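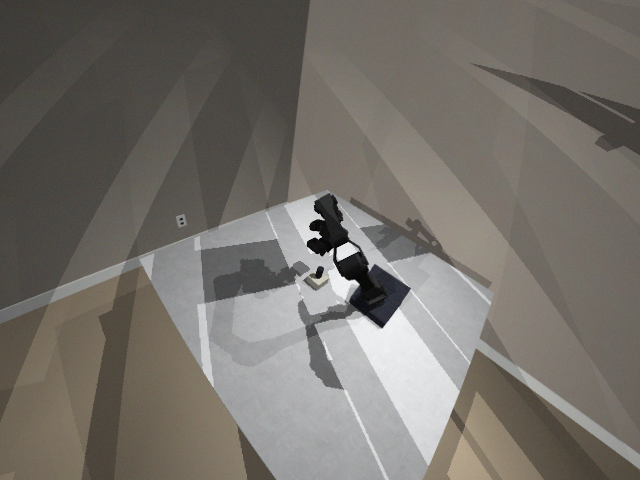

**What does a team have to do to win the Nundport Student Manipulation Cup?**
Its program has to pick up a peg, place it upright on its block and move the arm clear, more often than any other team's program does over 256 scored trials.

**Nundport, August** – Entries are open for the second Nundport Student Manipulation Cup, a robot programming contest for high school and community college teams. The contest is run by the Hinus Robotics Club with support from Mthembu Automation, a local maker of packaging equipment.

All work is done in simulation. Each team gets the same virtual arm, the same room and the same peg and block. Lighting and starting positions change from one trial to the next, and teams do not see the scored settings ahead of time. Programs may be written by hand, trained from demonstrations, or a mix of both.

Teams may have up to 6 students and one adult coach. There is room for 40 teams. Schools without a suitable computer can book time in the lab at the Drinaso Learning Center, which is open to entrants until 8 p.m. during the contest period.

The contest runs for 13 weeks. Practice files go out in the first week, along with a short guide to setting up the simulator. A practice leaderboard opens in the fourth week. Final programs must be turned in by noon on the last day, and late entries will not be scored.

The winning team receives a tabletop arm for its school, donated by Mthembu Automation. Second and third place receive parts vouchers. A separate award goes to the best written report, and a team can win it without placing in the trials.

There is no entry fee. Entry forms and the full rules are available from the Hinus Robotics Club and at the front desk of the Drinaso Learning Center.

**Press contact:** Hinus Robotics Club, Nundport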